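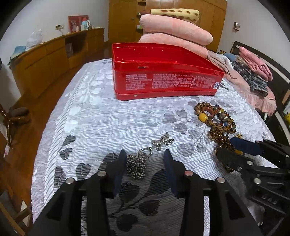 A reader from Etden wrote to us that her new television showed a fine picture, but every voice came to her a little after the lips had moved. She had already changed the cable two times and wanted to know which part she should blame.

Chapter 8
Sound That Arrives Late

Her question is the subject of this chapter. In most homes the sound now travels a longer way than the picture. It leaves the television, goes into a soundbar or a receiver, is decoded there, and only then reaches the speakers. Each of these steps takes time. A delay of 40 milliseconds is small, and many viewers do not notice it – but when two or more such delays are added together, almost everyone does.

We will work with 4 settings: the audio format, the output delay, the picture mode and the wireless link. The Clalura soundbar serves as our model in the first half of the chapter, and the Karnidell receiver in the second. Before you continue, find the sound menu of your own set and write down its present values.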